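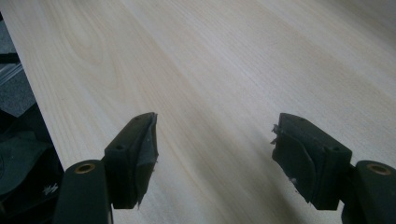

Mirjana Kadrić told him the water in the Plerkden well could cure a bad knee, and that he was a fool if he drove home without a bottle.

Ivanov had heard about wells before. There was one in Triditz that fixed baldness, and every man in Triditz wore a hat.

"How much?" he asked.

"It's free. The bottle is 13."

He looked down the shaft. It smelled like pennies. Somebody had nailed a sign to the post with the year 1113 on it, in paint that came off on his thumb.

"Who got cured?"

"My aunt."

"Of what?"

"Her knee. I just said so."

"And where is she now?"

"In bed," said Mirjana. "She's 974 months old, what do you want from her?"

He tried to work that out and gave up somewhere past eighty. It was November and the wind came straight over the beet fields. His knee hurt, the left one, the same as it had since the army. He bought two bottles.

In the car he held one up to the windshield. Stamped in the glass at the bottom, very small, was Rilletti, and under that, lemon soda. He drank it anyway, at the first red light.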